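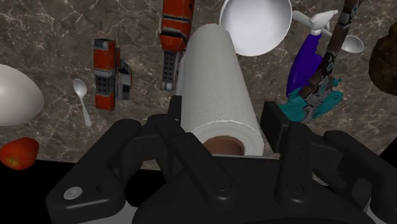
Expressions of interest are open until the end of February.

Home bakers wanted for the Brimness Bread Diary

Do you bake your own bread at home, even if it's only the odd loaf when the weather cools down? If so, we would love to hear from you. We're putting together a small book about everyday baking in Motham and the farms out along the Urura road, and we're looking for 11 people who'd be happy to keep a diary for us while they bake.

You don't need to be good at it! We've already got plenty of lovely recipes from people who have won ribbons at the show, and we're very grateful for them, but what we're missing is the ordinary stuff: the loaf you make for school lunches, the flour you switched to when the old one went up in price, the damper your grandfather swore by, the sourdough starter that's been sulking at the back of the fridge all summer. Flops are very welcome (ours would fill a book on their own).

What's involved

We ask that you bake at least once a week for six weeks and write a page or so each time. Tell us what you made, how it went, who ate it and anything else that came to mind while you were waiting for the dough to rise. Handwriting is fine, and so is typing. If you'd sooner talk than write, we can ring you and take it down over the phone.

There's a get-together at the Robles Street hall before we begin, from 10 am, with morning tea and a chance to look through the blank diaries. It would be nice if you could come, but please don't let it put you off applying if you work mornings or can't get a lift in.

What you'll get

We'll cover your flour, yeast and other basics up to $10 a week, so hang on to your receipts. Everyone who takes part gets two copies of the finished book, and your name goes in it unless you'd like it left out.

Who can apply

Anyone 18 or over who lives in or near Motham and has the use of an oven, a camp oven or a bread machine. We'd be especially glad to hear from people who learned to bake somewhere else and brought their favourites with them.

How to apply

Send us a short note telling us what you bake and how best to reach you. Post it to Brimness Bread Diary, PO Box 2748, Motham, or leave it in the box at the library desk. We'll reply to everybody, though it may take us a little while to get through them all.

Last updated: February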